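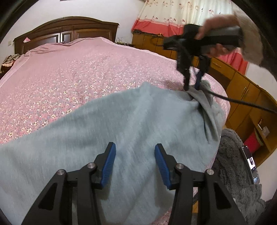
July, 6.40 a.m.

Started early on the numbering again. The Farnent psalter follows the Greek count as far as the end of the second book, then changes to the Hebrew count without notice, and changes back for the last four psalms. The last part makes no difference, as the two counts agree from 148 onwards, but the stretch before it matters a good deal. I had assumed the change was a printer's error. Having gone through the first 30 headings of the third book with the manuscript beside me, I now think the compiler had two sources on the desk and put one down when he picked up the other. The wording changes at the same place. Before the join he writes "loving-kindness" nearly every time, and after it he writes "mercy".

Decision for the edition: Hebrew numbers in the margin throughout, his own numbers kept in the heading exactly as he gave them. Where the two differ, both go in the index. I did consider correcting the headings and putting his numbers in a note, but anyone coming to us from an old reference will have his number and nothing else.

8.15 a.m.

Superscriptions. He includes them as part of the sung text in 14 psalms and leaves them out of the rest. Psalm 51 has the whole business of Nathan and Bathsheba turned into two lines of common metre, and they are not good lines. I can't find a principle in it. Length doesn't explain it, and neither does the attribution to David, because plenty of the Davidic ones are missing. Annick McKinnon thinks he versified them only when the first stanza would otherwise come out short. I tried her idea on six and it holds for four.

In the transcription file I have tagged them as a separate line type, so they can be printed or dropped as wanted. This meant redoing the line numbers in all the ones already finished. Two hours, most of it checking.

11.20 a.m.

Letter from Skoslow about the paper. They can do the whole thing in one volume at 423 pages if we accept the smaller size for the notes, or in two if we don't. One volume. A psalter in two volumes is always in the wrong half when it is wanted. They also ask whether the selah marks should be set in italic or small capitals. He writes them in full, in the same hand as the text, and in one place he rhymes on it. Italic, except in the rhyme, where it has to stay roman or the stanza looks faulty.

The proof of the Hebrew in the notes came in the same packet. Three faults:

Psalm 22, note to the last part of verse 16 (17 in the Hebrew): the letters have been set from left to right.
Psalm 110, note to verse 3: vowel points missing from the second word.
Psalm 119, heading to the thirteenth section: samekh has been set where there should be mem. At this size the closed mem and the samekh are hard to tell apart, and I expect the setter went by eye. It should be the open form anyway.

I have asked for a second proof of the notes only. The English is clean apart from one turned comma.

1.50 p.m.

Soup, then the Osach leaves. These are the loose sheets that came from the chapel at Osach, in the same hand as the psalter or one very like it. Annick has photographed both sides and sent me a list. Most are drafts. The useful one is a draft of 137, where he has crossed out the ending twice. The first attempt keeps the children and the stones, quite literally, in four short lines. The second softens it to "thy walls" and loses the sense altogether. The fair copy goes back to the first with one word changed. So he knew what the softer version cost him and chose against it, or somebody else told him to put it back. The leaf can't say which.

I want this in the notes in full, both drafts, line for line. It will add half a page.

There is also a tune name on the back of one leaf, "Chan", with no music under it. It isn't in any of the tune books I have here. The metre written beside it is 8.6.8.6, so it could have gone with almost anything in the psalter and tells us very little. I have entered it under unidentified tunes. Before now there was one in that list, so the heading at last deserves its plural.

4.30 p.m.

Index of first lines. The count stands at 773, taking in every part of the divided psalms and the alternative versions. Sorted by machine and then read through by eye, which took up the rest of the afternoon. The sorting puts "O" before everything else beginning with that letter, as it should, but it also treats "O Lord" and "O LORD" as different, and so the laments were split into two blocks several pages apart. He uses the capitals for the divine name with fair consistency — I would not want to lose them in the text — but in the index they need to be ignored for sorting. Changed the rule and ran it again. "Oft have I" is now where it belongs.

Still wrong: anything beginning with an apostrophe. "'Tis good" comes at the very top, ahead of A. Left for tomorrow.

7.10 p.m.

Telephone call with Annick. She would like modern spelling in the text and I would not. We have been round this before. Her case is that people should be able to sing from it, and she is right that "sheweth" stops a congregation for a moment. My case is that once I start I have to decide about "burthen" and "spake" and the elided past tenses, and those carry the metre. Agreed in the end on old spelling in the text and a one-page list of forms at the front, with pronunciation where it affects the syllable count. She will draft the list. I am to send her every word ending in "-ed" where he wants it sounded, which the file can produce now that the accents are tagged.

She also asked about the doxologies. There are five, all at the back, none assigned to a psalm. I said they stay at the back.

9.45 p.m.

Copied the file to the second disk. Psalm 78 not started. It has 72 verses and he does it all in one go, with no parts marked, so I shall have to decide where a reader may stop. Verse 40 would do for the first break, if his stanza ends there.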